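慢炖锅和机械臂搭班大半年,攒下来的厨房小窍门

我在 Trarnness 的员工厨房管午饭,去年起灶台这边多了一条机械臂,平时主要干开盖、合盖、下料这几样。

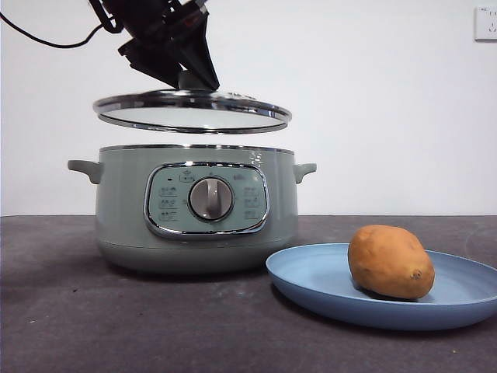

夹爪提着慢炖锅的玻璃盖,土豆在旁边的浅蓝盘子里。

老有同行发消息问我:你们那儿到底省没省人?人还在,一个没少,就是每个人干的活跟以前不太一样了。我把这段时间记在冰箱门上的条子整理了一下,有些在自己家里用慢炖锅也照样用得上,没有机械臂的朋友跳着看就好。

先说盖子

选盖子,看中间那个钮。钮要小、要硬、要凸出来一截,夹爪才咬得住。我们试过一个扁扁的大钮,夹上去老打滑,后来换回普通的圆钮就好多了。钮下面那颗螺丝每周拧一次,松一点点人手是感觉不出来的,机械臂一提,盖子就歪着转圈。

盖子提起来以后别马上往旁边挪,让它在锅口上方停一停,玻璃背面的水珠会自己滴回锅里。以前我们着急,盖子一掀就甩到一边,台面上一圈水,擦都擦不完。这个习惯我现在在家也有了,我妈说我开个锅盖跟做法事似的。

钮上的油要擦干净!炖过猪蹄那天尤其要擦。我用一点点小苏打加温水,抹布拧得很干,擦完再拿干布过一遍。洗洁精当然也行,可是得冲得彻底,留一层滑膜比油还麻烦。

锅放哪儿

锅的位置要固定。我在台面上贴了美纹纸胶带做记号,底座对着胶带放,旋钮朝外,两个把手一左一右。胶带一卷没多少钱,脏了就撕。Lena Kozłowska 是我们这儿早班的,啊不对,写错了,是 Lena Kozłowski,她每次都要纠正我。她嫌胶带不好看,拿白色记号笔画过一回,两天就蹭没了,最后还是用胶带。

电线往后走,别从锅前面绕。机械臂自己的线也要看一眼,留出活动的余量,别让它垂到锅边上去。

盘子的事也说两句。备料的盘子我喜欢用浅口宽边的,放土豆不容易滚,拿起来也顺手。颜色最好跟台面差得远一点,我们台面深,浅色盘子一眼就看见了,人忙起来的时候眼睛是很懒的。

土豆怎么备

要炖两个小时以上的,挑硬一点、皮紧一点的土豆,发芽的和发青的直接不要。表面坑坑洼洼的别硬削,用旧牙刷刷一遍,再拿小刀尖把芽眼挖掉,省得削掉半个土豆。

切块要切得差不多大。以前我切得很随便,大块小块一锅出,反正我站在旁边拿勺子戳一戳就知道哪块熟了。现在开盖的时间是定好的,我不一定在跟前,块头不齐就会有的化了有的还硬着。我一般切成两指宽,胡萝卜再小一号,放在最底下。

切好没下锅的泡凉水里,水要没过土豆,下锅前沥干。泡太久味道会淡,所以我都是早上来了才切,不隔夜。

少开盖!慢炖锅开一次盖,温度要好一阵才能回来。以前我们几个人谁路过谁掀一下,闻一闻,搅两下,再聊两句,一上午不知道掀了多少回。现在按表来,我设的是第70分钟开一次,加料,合上,后面就不动了。汤比以前浓,这一点连最不待见机械臂的 Teodor Urbańczyk 都承认。

人这边变了什么

Teodor 在灶台边站了好多年,机械臂刚来的时候他不太高兴,跟我说:“那我干什么呢?”说实话我那会儿也答不上来。头一个月我们俩都站在旁边盯着它,比自己干还累,中午饭还晚了35分钟,被楼上的人念叨了好几天。

后来慢慢分出来了。他现在管调味和验收,每一锅出之前他尝过才算数。我管排表和备料。手腕是真的舒服了,以前一到冬天我右手拎大锅盖都发酸,今年二月居然没贴膏药。热气扑脸也少了,戴眼镜的应该懂我在说什么。

不好的地方也有。活变碎了,一会儿切,一会儿擦,一会儿去看一眼屏幕,没有以前守着一口锅的那种踏实。新来的同事学得也慢,锅里咕嘟的声音对不对、味道到没到,这些以前站着站着就会了,现在得专门教。所以我们每周留两顿完全手工做,机械臂关掉,谁当班谁掌勺。这个我强烈建议大家也留着,不然哪天它停了,全厨房的人对着一口锅发愣。

还有,别让同事觉得出了问题都怪他。我们有个本子,盖子掉了、没夹稳、时间排错了,随手写一行,不写名字。写的人多了,毛病才好找。

几条零碎的

机械臂动的时候手别伸过去,再急也先按暂停。我把暂停的位置用红胶带圈了一圈,新人头一天就认这个。

袖子挽起来,围裙带子系在后面,别在前头打个大蝴蝶结。

锅身外面用软布擦,别用钢丝球,旋钮那一圈用棉签蘸水擦缝,先拔电源。

玻璃盖刚离锅的时候很烫,不要拿去冲冷水,放在干的木架子上晾着。

每天收工前空走一遍,开盖,合盖,听听有没有怪声音。花不了多久,我一般趁这会儿把抹布洗了。

下回想写写米饭,米饭跟机械臂相处得不太好,粘。有在 Ullovgate 那边厨房上班的朋友说他们用硅油纸垫着,我还没试,试过的麻烦在下面留个言,说说垫几层。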